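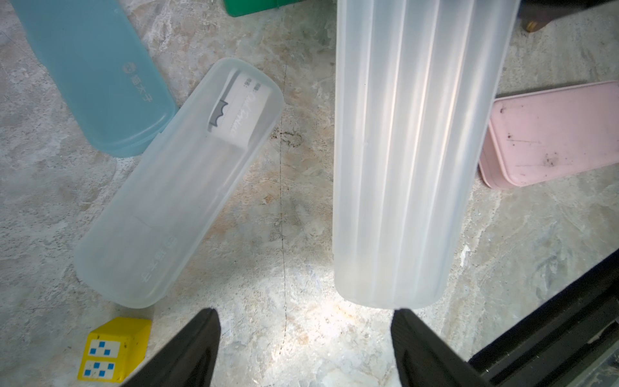 Aststead Make, Mend & Tidy Club: Hints Page

Small plastic cases, and how to keep them nice

Every household I know has a drawer of these. Toothbrush cases, pencil cases, the long thin ones that spectacles or chopsticks come in, and all the lids that go with something or other. We had such a good natter about them at the May meeting that Ghizlane Saber asked me to write the tips up properly, so I have, and I'm sorry if I go on a bit (I usually do!).

Washing first. Lukewarm water and a drop of washing-up liquid will see to nearly everything. Please don't use boiling water, as thin plastic warps and then the lid never shuts again, and I speak as someone who ruined a perfectly good sandwich box that way. For the corners and the groove where the lid meets the base, an old soft toothbrush is the thing, or a cotton bud if it's very narrow. Leave the two halves open on a tea towel overnight. If you close a case while there's still damp in it you'll get that shut-up smell, and it is a devil to shift.

If you've already got the smell, put a teaspoon of bicarbonate of soda inside, close the lid and forget about it until the next day. Tip it out, rinse, dry. A really stubborn one may want doing twice. My sister swears by scrunched newspaper instead, but I found it left a grey smudge on the pale colours.

Sticky labels come off best with a little cooking oil. Rub it in with a fingertip, leave it for 30 minutes while you have a cup of tea, then roll the gum away with your thumb and wash as above. Keep nail varnish remover well away from clear plastic, it turns it cloudy and there is no putting it right.
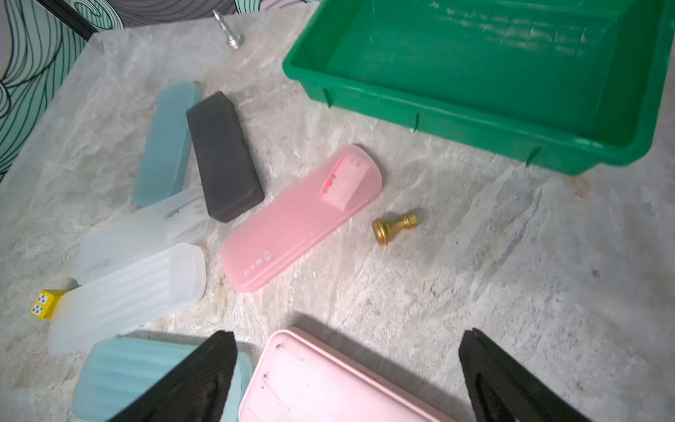 Now, sorting. I like to do mine on a Thursday evening with the wireless on, everything tipped out on the table so I can match lids to bottoms before I decide what's staying. Anything cracked goes. Anything that has lost its lid gets one more chance as a drawer divider, and they are wonderful for that, especially the long ones, which will take pens, paintbrushes or crochet hooks. Line the bottom with a scrap of felt if the rattling bothers you.

For lids that stick, run the end of a plain white candle along the rim and wipe off the extra with a dry cloth. For lids that have gone slack, a wide elastic band does the job and can't be beaten for handbags.

Labels: masking tape and a soft pencil. I have tried the fancy printed sort and they peel in the bathroom cupboard within weeks, whereas the masking tape on my plasters box has been there since we moved to Grava Lane.

Last one, from the back row at the meeting. Don't leave cases on a sunny windowsill, however pretty they look lined up. The colours fade and the plastic goes brittle. A shoebox under the bed is much kinder to them, and shoeboxes will be next month's page if I can get my notes in order.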